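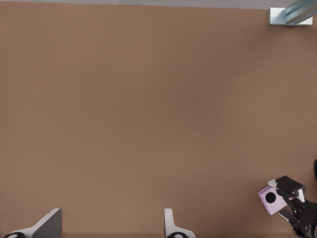 How many times did I get to the pool this year?
73, going by the notebook, with one day left and the pool closed tomorrow for the holiday.

30 December 2018

Last swim of the year this morning. It was 18 degrees when I went out to the car and the door on the driver's side was frozen shut, so I got in on the other side and climbed over. I got to Brenau a few minutes after they opened. Three lanes were in use and the deep end lane was free, so I took that one even though the gutter gurgles the whole time.

Did the usual 2,000 yards. Warm-up was fine. Left shoulder clicked for the first few lengths and then quit. I swam the main part as five 400s with not much rest, and the fourth one was the slowest, as it always is. I forgot to look at the clock at the end of the fifth. Water felt warmer than last week. Bouchra Bensaid was lifeguarding and she said they had turned up the heater for the kids' lessons and forgot to turn it back down. I didn't mind it for the first half. By the end my face was hot.

I wrote the swim down when I got home and then went back through the whole notebook at the kitchen table. I started it in a bad mood last January after the doctor talked to me about my blood pressure, and the first pages are mostly complaints. The first entry says "Four lengths, then held on to the wall." The one after that says "Same." I didn't write anything for nine days after that one, and I remember why. I had bought cheap goggles that leaked and I blamed the whole sport.

The Jumport goggles have lasted since spring. The strap is going now and has a crack near the buckle. I should order another pair before it snaps in the middle of a set. I looked for the same ones last night and they only had the mirrored kind, and I don't want those indoors.

The best stretch was the end of summer, when I was going early before work and the place was nearly empty. The worst was November. I had the cold that wouldn't leave, and then the pool closed for the boiler repair, and then I just didn't go. There's a page with only the words "should go tomorrow" on it, and the next swim is eleven days later. I don't have a good excuse for the last part of it. It was dark and I was tired and I liked being in bed.

The breathing is the thing that changed the most. For months I breathed only on the right and lifted my whole head to do it. Tapio Seppälä watched me from the next lane one day in May and told me I looked like I was trying to read a sign over the door. He coached in college. He gave me a drill out of an old book by somebody named Vuorinen, where you kick on your side with one arm out and keep one eye in the water. I hated it. I swallowed a lot of water doing it. I did two lengths of it at the start of every swim until it stopped feeling strange, and that took until the middle of July. I still can't breathe on the left when I'm tired. When I try it I slow down and my legs swing out.

Flip turns, no progress. I can do one if I'm alone in the lane and not going fast. Today I tried one, came up crooked, and hit the lane rope with my elbow. It's sore tonight. Open turns are all right for a person my age who isn't racing anybody.

After the swim I went over to Gilla for eggs. Lucimara Pimentel was there with her sister and they waved me over, so I sat with them. Lucimara is signed up for the open water swim at the lake in June and wants me to do it with her. It's a mile. I swim more than that in the pool now, but the pool has a line on the bottom and a wall every 25 yards. I told her I'd think about it. She said I told her the same thing last year, and I did. The water there is brown and you can't see your own hand. I don't like weeds touching me either. The entry fee goes up at the end of January, so I have until then.

Stopped at the store for oranges, rice, dish soap and batteries. They were out of the small batteries.

Venkatesh Rajan called in the afternoon about the lane schedule. The high school team gets four lanes on weekday evenings starting the second week of January, which leaves two for the rest of us. He wants people to write to the parks office. I said I would write. I don't think it will change anything, but the evening swimmers have a point, and some of them can't come any other time. I'm lucky that mornings work for me. Drafted half a page and will finish it tomorrow.

For next year I don't want a big number. I thought about a hundred swims and then thought about November. I'd like to not miss two weeks in a row unless I'm sick or the pool is closed. I'd like to learn to breathe on the left when I'm tired. Nahuel Salinas at work wants to start coming with me and can't swim more than a length yet, so some mornings will be short ones. I'll write those down the same as the others.

Blood pressure was better at the fall checkup. The doctor cut one of the pills in half and wants to see me again in March.

Hair still smells like chlorine after two washes. The new shampoo isn't any better than the old one and cost twice as much. Suit and towel are hanging over the tub. I need to bring the notebook pen back in from the car, if it hasn't frozen.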